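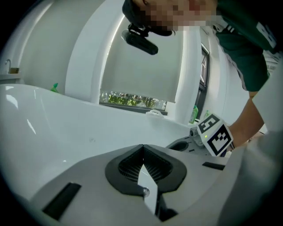

The Vamero is a hand-held gripper design for recording manipulation demonstrations, built in pairs at the Varkstead shared workshop. An operator carries one in each hand and performs a household task directly. The recordings are later used to train a robot arm fitted with the same fingers.

Construction

The housing is 3D printed in light gray filament and weighs 567 grams with the fingers fitted. The soft black fingers are printed separately in a flexible material and have a ribbed inner surface that folds around an object under load. A trigger in the handle closes the jaw through a linkage. Early housings cracked at the trigger pivot, and revision 3 added a metal bushing there.

Tracking

Position is recovered from square black-and-white fiducial markers fixed to the gripper. The markers must be flat and matte — glossy prints lose detection near windows and light fixtures. Calibration is done with Pritell, a small command-line program written at the workshop, and takes 2 passes for each gripper.

Use

Bathroom sessions began in September. White tubs and basins offer few visual features, so the operator keeps part of the wall or window in view at the start of each take. A full set consists of over 200 takes. 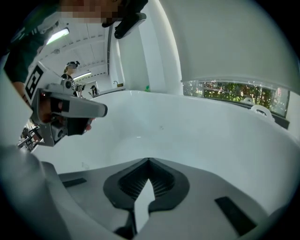 A marked gripper held above a white basin.

Variants

The Bepari is a shorter version with a fixed lower jaw. It shares the finger mounts of the Vamero but needs its own calibration file.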